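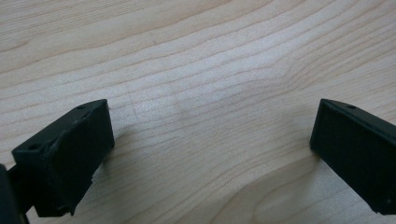 Page 3

Trosuvdale Furniture Course
Unit notes: looking after a pale wooden table top

Read the grain before you touch the surface. Where the lines are straight and close together, wipe along them. Where they bend into a loop, keep the strokes long and follow the main direction of the board. Pale wood shows dull grey marks easily – look from a low angle with the window in front of you.

Cleaning, in order:
Dust with a dry cloth.
Wipe with a damp cloth, well wrung out.
Dry at once.
Leave for 50 minutes before judging the colour.

If a grey mark remains, try a drop of mild soap in warm water. Do not sand at this stage. Sanding is covered in the January sessions, and you will need the Brasex pads from the store (item 359).

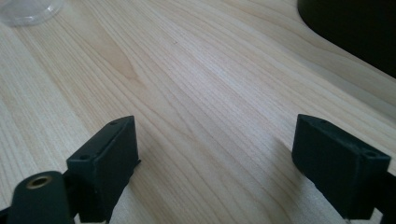 Should a satin finish be waxed?
Only if the maker's sheet allows it. Wax on top of some lacquers leaves smears and has to be taken off again.

For the written task, choose a table you use at home and draw its top, marking the run of the grain, any curved figure and any dull patches. Add notes on how you would clean it. The limit is 1000 words – the drawing does not count towards this.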